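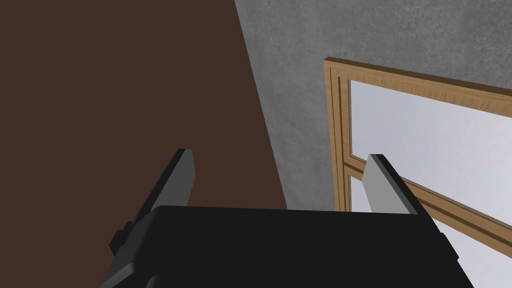

Melnychuk wants to know whether you can skip the wrist view and drive from the head view alone, and the answer in our club is no, please set up both! I tried skipping it my first week and lost a whole practice round.

Section 4. Getting your views ready in the simulator

1. Open the Bronik project and load the practice room. The first load took 70 seconds on my laptop, so don't panic and click twice (I did).
2. Pick the wrist view and open the gripper all the way. You want both fingers showing and a clear gap between them.
3. Switch to the head view. Both arms should be in there, along with enough of the room to find the dresser.
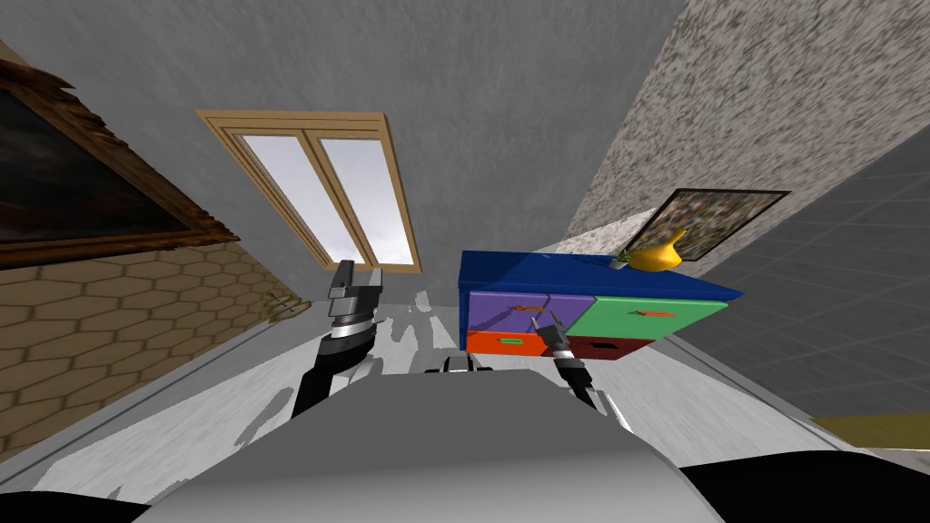

4. Move one arm at a time, slowly, and keep checking which one answers. I still mix up left and right when I'm tired!
5. Save your layout under your team name.

Note: if the room looks tilted, the head angle is off. Level it before you touch the arms.

Caution: don't hit Reset All after step 5. It wipes the saved layout too, and you're back to step 1 with everyone waiting for the computer.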